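Section 4. Installing the Pikeo memory kit

Disconnect the power cord before you start. Lay the tower on its side and take off the side panel.
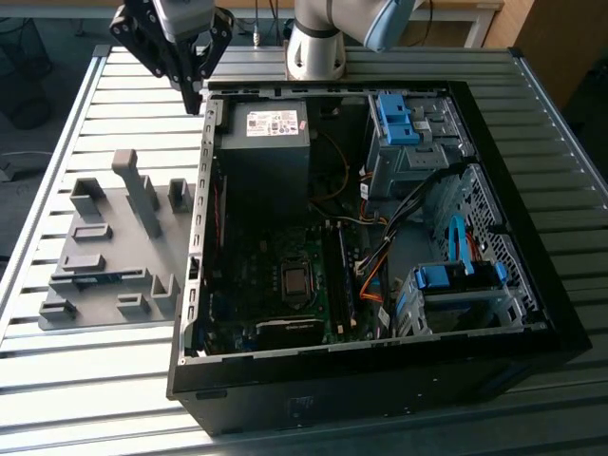 Reading time: 10 min

1. Touch bare chassis metal to discharge static.

2. Open the latches on both memory slots.

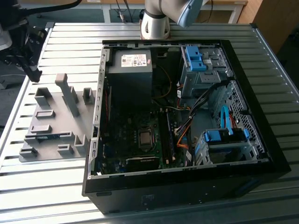 3. Line up the notch and press down evenly until the latches close.

CAUTION: Do not force a module. If it will not seat, check the notch - kits with a part number ending in 156 fit the other way around.

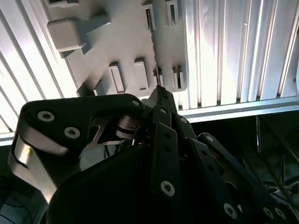
Refit the side panel, connect power and enter setup. Set the memory speed to 400. Leave the Sharifi profile off.

4. Run the Sturnura memory test for 1000 passes. Log any error address and stop the test.

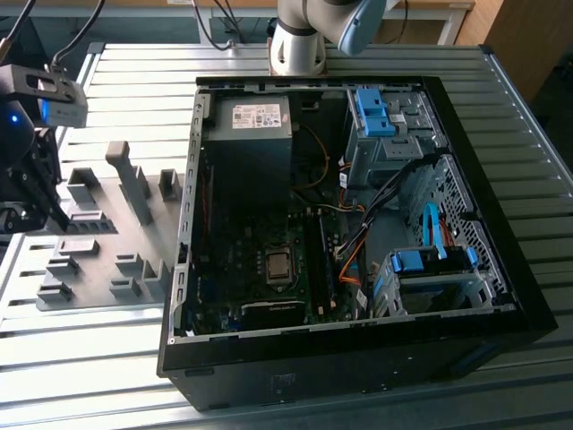
Fig. 4-2. Tower on its side, panel removed.

Note: Send error logs to Asif Paracha, Warnside service desk.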